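Senside Residents' Handbook
Shared Kitchens: Washing and Drying Cups by Hand

Updated September 2025

These instructions apply to the shared kitchens at Senside, including the kitchens in the Iker and Lie wings. Residents are asked to follow them whenever cups, mugs and small bowls are washed by hand. The dishwashers remain available for full loads.

Before you start

Clear the worktop beside the sink and wipe it with a clean cloth. You will need washing-up liquid, a soft sponge, a dish rack and a serving tray with a raised rim. Both the rack and the tray are kept in the cupboard marked Homach. If either is missing, please report it to the kitchen office in room 29.

Washing

1. Empty any remaining tea or coffee into the sink. Coffee grounds and tea leaves go in the food waste bin.
2. Rinse each cup under warm running water.
3. Fill the bowl with hot water and add a small amount of washing-up liquid.
4. Wash the rim first, then the inside, then the handle if there is one, and the base last. Tea stains usually come off with a teaspoon of bicarbonate of soda on a damp sponge. Scouring pads must not be used on cups with a matt or coloured finish.
5. Rinse in clean water until no suds remain.

Draining

Plates stand upright between the pegs of the rack. Begin at one end and leave a free row between larger plates so that air can pass. Bowls should lean slightly forward.

Cups go on the tray, upside down. Shake each one once over the sink before setting it down, and leave a small gap between neighbours. The tray should lie flat next to the rack and well back from the edge of the table. A folded tea towel may be placed under the cups if the tray becomes slippery - it should be changed daily.

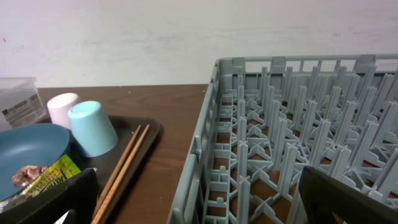 Cups upside down on the tray, with the dish rack alongside.

Drying and putting away

Cups may be left to drain for up to an hour. After that, please dry them with a clean tea towel, paying attention to the hollow in the base, where water tends to collect. Return them to the shelf the right way up.

Lift the rack and wipe the table underneath. Wooden tables mark easily if water is left standing. Once a week the rack should be washed in hot soapy water, with a small brush used between the pegs and along the slots in the sides. Limescale can be removed with equal parts white vinegar and water.

Chipped or cracked cups should be wrapped in newspaper and taken to the kitchen office for replacement. New stock is ordered each January.

Questions about this page may be put to Embla Sjöberg, Household Services, extension 335.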